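What 988 folds did and didn't buy us

10/10/2018

I keep reading that robots will learn chores the way kids do, by watching us. Maybe. I've spent my evenings since April steering an arm through shirt folding so that a program called Wenon can copy me, and I have doubts.

The deal is simple. You guide the arm, the software saves the camera view and the joint positions, and each good run goes in the pile. I have 988 runs. Briltier, who sell the recording software, say in their guide that a few hundred is plenty for "most household tasks." I'd like to know which household.

My first 212 runs all started from a shirt laid out neatly, square to the arm. Wenon got good at those. Then I dropped a shirt on the carpet any old way and it grabbed at the spot where the sleeve used to be. So much for learning to fold. It had learned one place on my floor.

Since then I start from messier layouts, and I use clothes that aren't plain gray T-shirts.

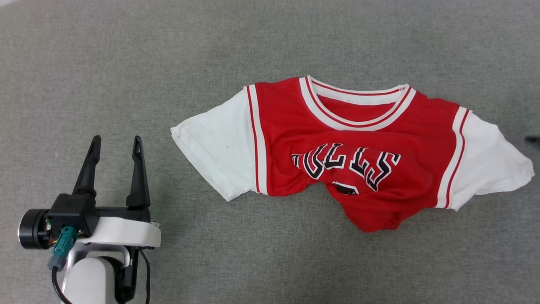
Photo: from my own recordings. Please ask before reusing.

A jersey like this Bulls one is a fair test, I think. The chest is more or less open but the bottom half is bunched up, and there's a fold sitting over part of the lettering. Where do you pinch first? I go for the hem and try to pull it straight before I touch a sleeve. Some nights I start with a sleeve instead, and that's a problem, because now the program has two teachers who disagree and both of them are me.

I went back and threw out 62 runs where I changed my mind halfway. The Plusoron forum says to keep them, as "recovery data." Could be. To me they look like a person dithering, and I don't see why a machine should learn that — it dithers enough already.

The next batch uses the Dijkstra method of shuffling the start layouts, with 2 garments per session and one written rule for where the first grasp goes. If Wenon still reaches for bare carpet after that, I'm going to stop blaming my data and start blaming the model.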